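参观记:十一月去Drevalholm看洗护用品厂的开放日

作者:Janelle Enriquez
十一月 星期五

打印本页 | 用电子邮件发送给朋友

先说路。Drevalholm这个地方,导航会把你带到货车门,货车门是不让访客进的,我在门口跟保安比划了半天,他往左一指,我绕着围墙走了一大圈才看见那块“参观者由此进”的牌子。鞋子全湿了。各位明年要去的,请直接搜厂区南边那个公交总站,下车过马路就是,别学我!

这次开放日是Soriano办的,他们家做洗手液、沐浴露、护手霜这一类的瓶装东西,自己的牌子不多,大部分是替别人灌装。我是跟Marilou Mercado一起报的名,她开一间小小的民宿,每年要买很多洗护用品,早就想看看这些东西从哪儿来。我嘛,纯粹是爱逛工厂。之前逛过饼干厂、毛巾厂,还有一家做拉链的,拉链那家我到现在还念念不忘(写过一篇,翻翻旧文应该找得到)。

签到台发一个胸牌、一顶网帽、一双鞋套,还有一张黄色的小纸条,上面印着你是第几组。我们是第二组,一组15个人,带队的是Oskari Nurmi,个子很高,讲话慢吞吞的,走路倒是飞快,后面几个老人家一直在小跑。他开场就说手机可以拍,但是配料间不行,进去以前请放口袋里。我放口袋里了。所以配料间没有照片,只能靠我写。

配料间其实是我最喜欢的一段。一进门就是一股味道,怎么说呢,不是香,是几十种香混在一起以后变成的一种甜甜闷闷的东西,有点像小时候百货公司一楼。墙边一排大不锈钢罐子,罐子上有圆圆的小窗,趴上去能看到里面在慢慢搅。Nurmi先生说搅太快会起泡,起泡了就要等,等泡自己消,有时候一等就是一个晚上。Marilou问那能不能加点什么让泡快点消,他说可以,但是客人不喜欢配料表上多出一行字。她听完在本子上记了好久,我偷看了一眼,她写的是“泡沫=等”。

配香精的那张台子旁边站着一位Golshifteh Mazandarani女士,她给我们每个人发了三根试香纸,让我们猜哪一根是“无香型”。我信心满满选了中间那根,错了。无香型也有味道的!原料本身有一点点油脂味,很多所谓“无香”的产品会加一点东西去盖它,她说他们家两种都做,看客户要哪一种。我以前一直以为无香就是什么都没有,活到这个岁数,买了多少瓶啊。

她还讲了黏稠度的事。同样一个配方,夏天出来稀一点,冬天出来稠一点,所以冬天的班要多测几次。测的方法是一个小漏斗一样的杯子,装满,松手,掐表看它流完要多久。队里有个小男孩被叫上去掐表,紧张得要命,第一次忘了按,第二次按早了,第三次全组给他鼓掌。他妈妈录了像,我猜这段要在他家过年的时候放很多年。

然后是灌装线。吵,真的吵,发了耳塞还是吵。空瓶子从一头进来,排着队,转个弯,被一个个卡住瓶脖子,上面的管子探下去,咕嘟一下,满了,走。我站在玻璃外面看了很久,看得有点犯困,是那种很舒服的困。Nurmi先生说这条线一个小时可以走3000瓶,旁边那条小的、专门跑试单的,一个小时300瓶。他说大家都爱看大的,他自己喜欢小的,因为小线上每天的瓶子都不一样,高的矮的扁的,换一次模具要把师傅折腾半天。我看的时候小线正停着,两个师傅蹲在地上找一颗螺丝,我们整组人隔着玻璃帮他们找,也没找到。

压泵头的那一站我以前完全没想过。就是洗手液瓶子上那个一按一按的头嘛,我以为拧上去就好了,谁知道里面那么多讲究。吸管要比瓶子的深度稍微长一点点,切成斜口,不然贴到瓶底会吸不上来;嘴要锁住,出厂的时候不能一按就出,不然运到一半整箱都是黏的。Marilou这时候来劲了,举手讲她去年收到的一箱沐浴露,打开来滑得像溜冰场,她擦了一下午。大家都笑,Nurmi先生没笑,很认真地问是哪家的。她说是Bundex。他说哦,然后就带我们往前走了。我不知道这个“哦”是什么意思,回来的车上我们两个讨论了一路。

拆泵头的桌子是可以动手的,每人一个,拆开来摆在盘子里,再装回去。我装回去多了一颗小珠子。真的,一颗玻璃珠,放在哪里都合适,放在哪里都不对。工作人员笑眯眯地收走了,说每一组都会剩几颗。

中午吃饭在员工食堂,星期五是鱼,配土豆和一种酸酸的紫甘蓝,我吃得很满意。Marilou嫌土豆太硬。食堂的洗手台上摆的当然是他们自己的洗手液,柑橘味的,比我家里那瓶好闻,我洗了两次。排队的时候碰到第一组的人,有一位Milagros Pangilinan大姐,退休以前在药房站了很多年柜台,一路上给我讲哪些瓶子老人家打不开、哪些按不动,比早上的讲解还精彩。她说最怕的是那种要先转再按的,很多老人不知道要转,用力按,按断了,拿到药房来退。我说我妈就是这样。她说,你看。

下午是自由时间,几个展室随便进。包装陈列室里有一面墙的老瓶子,从玻璃的到铁皮的到塑料的,有一种做成小鱼形状的洗发水瓶我小时候家里有过,橙色的,洗完澡拿来当玩具。我站在那里傻看,突然很想给我姐打电话,打了,她没接。

再过去一间是讲标签的。标签原来分好多种,有纸的,有透明膜的,有整个包一圈的,有前后各贴一张的。讲解的人给我们看同一瓶东西贴不同标签的样子,说透明瓶子最难伺候,里面的液体是什么颜色、满不满、有没有泡,全都看得见,标签贴歪一点也看得见。所以很多牌子宁愿做成不透明的。我个人喜欢透明的,快用完了一眼就知道,不会洗澡洗到一半在那里倒过来拍。Marilou说她民宿也用透明的,打扫的人推门看一眼就知道要不要补,省事。她还当场问了最小起订量,听到数字以后就安静了。

我在里面那张浅色松木桌子旁边待得最久,因为那里有个我最喜欢的透明泵头瓶,白标签上一条淡淡的绿,清清爽爽的,放在浴室里应该很好看。
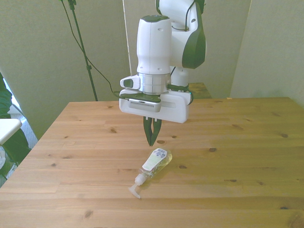 透明泵头瓶,白色标签带一道浅绿,侧放在松木桌上。

瓶子躺着的时候泵头朝着哪一边,我以前也没注意过,现在看什么都看泵头,完了,职业病都替人家得上了。白泵头配透明瓶是最百搭的,这是讲标签的那位说的,黑泵头显贵,但是沾了水渍很明显。我家那瓶就是黑的,确实,每天都要擦。

隔壁还有Clivareo的一个小摊位,卖补充装的袋子,可以剪个角倒进旧瓶里。袋子便宜,我买了两袋沐浴露,结果回家一看,我的旧瓶口太小,倒得满水池都是,最后用卷起来的烘焙纸当漏斗才搞定。建议大家先量瓶口。他们摊位上其实有卖小漏斗的,我当时还笑人家连漏斗都要卖钱。

最后一站是小卖部,照例什么都贵一点点,又什么都想要。有一款护手霜打折,排队的人绕了半圈。我拿了护手霜、一块肥皂,和一个印着灌装线图案的帆布袋。Marilou拿了六瓶柑橘洗手液,重得要死,上公交车的时候是我帮她提的。

几件实用的事,想去的人看一下:

报名要早,网上一开放很快就满,我们是第二天才想起来的,只剩下早上九点那场。

穿包脚的鞋。有位太太穿凉鞋来,在门口借了一双胶靴,大了好几号,走了一路咣当咣当。

对香味敏感的人请三思,配料间的味道会留在围巾上,我的围巾晾了两天还是百货公司一楼。

厂区里有两段楼梯,没有看到电梯,推婴儿车的话问一下工作人员,他们会带你走另外一条路。

回程坐52路,半个小时一班,别赶刚散场的那一班,挤不上去的。我们在站牌旁边的小店喝了热可可等下一班,可可太甜,但是有暖气。

Marilou已经在问明年的日期了,她想带打扫的两个姑娘一起来。我想带我妈,让她看看泵头要先转再按。

打印本页 | 用电子邮件发送给朋友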